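Subject: Re: [steltmont-home] Drying clothes indoors without the damp
Date: 5 June 2023

> We moved into one of the ground floor units on Robles in April and I'm
> losing the fight with laundry. No dryer, no hookup for one, and the
> shared line out back gets sun until noon at best. Everything I hang
> inside takes two days and comes out smelling like a basement. There is
> also gray speckling starting in the corner behind the bedroom door.
> The landlord says open a window. Is a dehumidifier worth the money or
> am I doing something else wrong? Also, is it better to dry in the
> bedroom with the door shut or spread it all around the apartment?

I lived on Robles for 5 years, on the ground floor, same side as the shared line, so I can speak to this one.

Yes, get a dehumidifier. I held off for two winters and wish I hadn't. The one I ended up with is a plain compressor type, bought used, and it draws 300 watts when the compressor is on. I ran it on a plug meter for a while out of curiosity. A normal load takes it one evening, and on our rate that comes to less than the coins I used to feed the machines at the laundromat on Stirnton. Get one with a hose outlet if you can. Emptying the tank gets old, and mine shuts itself off when the tank is full, always right after I've gone to bed.

On your second question: one room, door shut, machine running. Pick the smallest room that will hold the rack. I used the bathroom until I got tired of moving the rack every time somebody wanted a shower, then switched to the small bedroom. If you spread the wash all over the apartment you're putting the same water into the air, only now it's in every room and the machine has to chase it. Leave a gap under the door closed off with a towel if it's a big one.

Don't run the dehumidifier with the window open. I know that sounds obvious, but your landlord has told you to open the window and you may be tempted to do both. On a dry, breezy day, open the window and leave the machine off. On a wet day, shut the window and turn it on. In between, I go by the humidity gauge. Mine was cheap and it reads a few points high, which I know from setting it next to a better one, and it's still good enough to tell me which way things are going.

Spacing matters more than I expected. I used to pack the rack full, shirts touching, towels doubled over the bars. A hand's width between pieces made more difference than turning up the heat did. Shirts go on regular hangers, buttoned at the top, on a rod. Jeans hang by the waistband, inside out, with the pockets pulled out. Towels get a whole bar each, or they wait for the next load. Socks and other small things come off the rack completely and go on a clip hanger, the kind with a row of little pegs along the bottom. It frees up at least two bars.
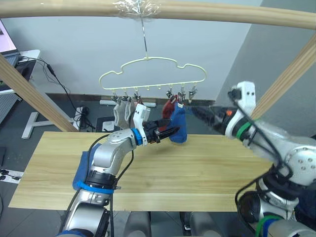
Spin twice. If the washer in your unit is the same model that was in mine, there's a separate spin setting at the end of the dial. Put the load through again on that before you take anything out. It adds a few minutes and the water you get rid of that way is water you don't have to pull out of the air. Don't do it with wool or anything with a lining.

A fan helps too. It should be on the floor, pointed along the rack and not straight at it, on low. I've used the fan alone on mild days with good results. Fan plus dehumidifier is the best I've managed, and for a light load of shirts it's done before supper.

The basement smell is from drying too slowly, but it can also be the washer. Pull back the rubber seal on the door and look underneath. Mine was black in there when I moved in. I wiped it out, ran an empty hot cycle, and started leaving the door and the soap drawer open between loads. I also cut the detergent by half. The smell was gone after three or four washes.

The gray speckling I would take seriously. That corner is an outside wall and it stays cold, so anything you dry in that room ends up on it. Wash it down with whatever mold cleaner you trust, windows open, gloves on, and let it dry fully. Then move the furniture out a few inches so air can get behind it. Take pictures first and send them to the landlord in writing. In my unit there turned out to be a blocked vent behind the dresser, painted over at some point, and they did come out and clear it once I had asked by letter. It took them 112 days. Keep copies of everything.

If you want to try before you buy, the tool library on Ulel had two dehumidifiers the last time I was in – one small, one much too big for an apartment. Ask for the small one. They want a deposit and you can keep it for two weeks, long enough to see how your place responds.

One thing I never solved is bed sheets. They take up the whole rack and the middle stays wet where it folds over. I've been hanging them over the top of an open door with an old towel underneath to protect the edge, and turning them once. If anyone on the list has a better way, I'd like to hear it.

Does your bedroom have the vent low on the wall next to the window, or was that only in the end units?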